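# Work Tables of the Bustos Reading Room

The Bustos Reading Room reopened in May following the refinishing of its long tables. The work covered 17 tables on the main floor and 19 in the upper gallery, and was carried out by the joinery firm Wasum under the direction of Patricio Henríquez. This page presents the result for readers, donors and members of the public who have followed the project through the Skalline newsletter.

The tables were built as a single set and have remained in daily use. Before the refinishing, many of the tops carried ink marks, cup rings and worn patches along the reading side. Each top was removed from its base, sanded by hand and given a clear finish. No stain was applied. The Library wished to keep the natural color of the wood, and the tables now differ slightly from one another in tone and figure.

Readers are asked to observe the following when using the tables:

- Place bags on the floor or on the shelf provided at the end of each row.
- Use a felt mat under book supports, trays and document boxes. Mats are available at the issue desk.
- Drinks, including water in closed bottles, are not permitted.
- Report any spill or scratch to staff at once.

Items ordered from the stacks are delivered to the table. Maps and other large sheets may be consulted only at tables 2130 to 2152, which are reserved for that purpose and may be booked through the Beltine catalog. The numbers follow the building's general inventory and do not indicate seating order.

## Gallery

**Grain and finish.** The pale top has a fine, close grain that runs on the diagonal, with thin tan streaks and slightly darker bands of pinkish beige. Toward the middle the lines curve and tighten into wavy swirls. The surface has a smooth look and a light sheen.

Requests to reproduce material from this page should be addressed to the Office of Buildings and Collections, to the attention of Mr. Henríquez. Further views, including the gallery level and the restored lamps, will be added when work on the upper floor lighting is complete. 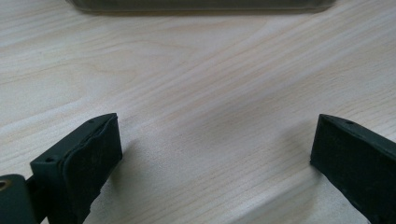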